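Open Day at the Atdale Egg Packing Station

The packing station at Atdale opens to visitors once each winter, and this year the day fell on 19th December. I went with Uyên Thái, who keeps hens and wanted to see how a bigger outfit handles grading. The drive from Vekstead takes a little under an hour. Parking is in the field behind the feed store, and the ground was soft enough that we were glad of boots.

Tours went out in small groups. Ours was led by Lụa Kim, the grading supervisor, who has been there since the old building was still in use. She gave us hairnets and paper coats and told us to leave our bags on the hooks. The first stop was the intake dock, where eggs arrive from the farms on pallets. Each pallet carries a farm code and a laying date, and both are checked against the delivery sheet before anything is unwrapped.
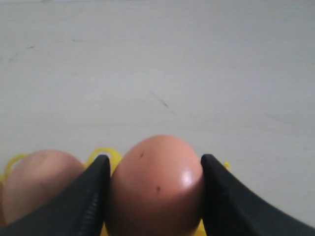 Grading starts with candling. The eggs pass over a strong light in a darkened booth, and the operator looks for cracks, blood spots and the size of the air cell. Lụa said new staff spend their first few weeks pulling out far too many eggs, mostly over marks that make no difference. A brown egg with a couple of small dark specks on the shell, like the one in the photo, is a common case. Pigment spots are fine and the egg stays in. Dirt is another matter, and a dirty egg goes to a separate line. Uyên asked about rough shells and was told that these often come from older hens, which matches what she sees at home.

After candling comes weighing. The scales are by Fasemix and were put in last April. We watched through a window because of the noise – even behind the glass we had to raise our voices. The station packs for around 900 shops and cafes, most of them within a morning's drive.

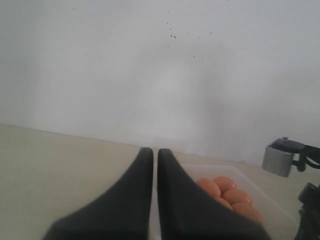
Does the station wash its eggs? All table eggs are washed in warm water, dried and then moved into the cold room.

The cold room was the part I had been looking forward to, and it was a quick visit. We stood inside the door for a few minutes while Lụa explained how the stock is rotated. The oldest dates are kept nearest the loading side. She also talked about breakages, which go up in the week before a holiday when everyone is working faster. Cartons are stacked on their pallets by hand at the end of the line

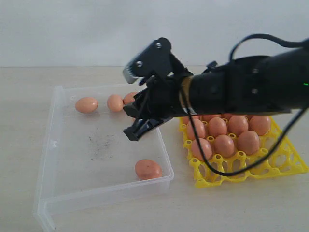 and then wrapped and labeled for the morning trucks. The drivers start loading at 4, so the last pallets have to be ready the night before.

The tour ended in the staff canteen, with coffee and egg sandwiches at three dollars each. Lại, the bakery next to the station, had a table by the door and sold out of custard tarts before we got there. Uyên bought two trays of seconds for baking. I came away with a leaflet on storing eggs, which says to keep them in the carton, pointed end down, and away from onions.

Entry is free, but places have to be booked through the station office. Children under ten can't go into the grading hall.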